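Giluneck Community Hall
Room Inspection Checklist with Comments – Meeting Room 5
Inspection period: September
Form 311, to be kept with the building log

This checklist is completed before the start of each rental season. Each item is marked Pass, Repair, or Recheck. Comments are required for any item not marked Pass.

1. Exits and doors

1.1 Exit route clear from the room to the main hallway – Pass
1.2 Door opens fully and latches on its own – Repair
Comment: The closer on the hallway door is slow over the last few inches and the latch does not catch unless the door is pushed. Adjust the closer before the room is rented again.
1.3 Exit sign lit on normal and backup power – Pass
1.4 Door hardware tight, no sharp edges – Pass

2. Fire safety

2.1 Extinguisher present, charged, and tagged – Pass
2.2 Smoke detector tested – Pass
Comment: Tested at 9:30 a.m. with the alarm company on the line. The panel in the office showed the correct room.
2.3 Evacuation map posted and current – Repair
Comment: The map still shows the old side entrance on the Montes Street side, which is now locked at all times. Replace the map in this room and in the lobby.
2.4 Room capacity sign posted (30 persons) – Pass

3. Electrical and lighting

3.1 Outlets and cover plates undamaged – Recheck
Comment: One plate under the window was loose and has been tightened. Check again at the next visit.
3.2 No extension cords in permanent use – Pass
3.3 Ceiling lights working – Pass
3.4 Emergency light holds for the full test – Repair
Comment: The light went out before the end of the test. A new battery is on order from Prikville Supply, order 93. Until it is installed, the room may be used in daylight hours only.

4. Floors, walls, and ceiling

4.1 Floor free of trip hazards – Pass
4.2 Ceiling tiles in place, no stains – Recheck
Comment: Old stain near the vent. Outline marked in pencil so that any growth can be seen.
4.3 Walls sound, no loose plaster or peeling paint – Pass

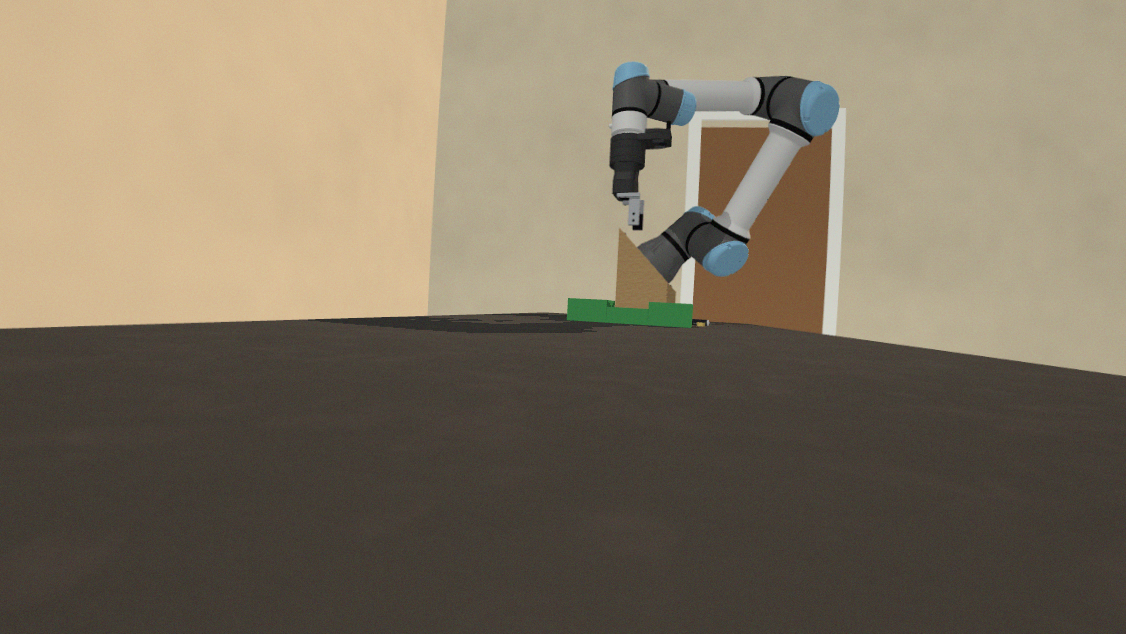 4.4 Baseboards secure – Pass

5. Heating and air

5.1 Thermostat responds – Pass
5.2 Vents open and clean – Repair
Comment: Heavy dust on the return vent. Clean the grille and change the filter. The Zullevura unit takes the smaller filter size – do not use the ones stored for the gym.

Follow-up

Items 1.2, 2.3, 3.4, and 5.2 must be closed by the building office and initialed on the back of this form. Rechecks will be made on the first Saturday after the repairs are finished.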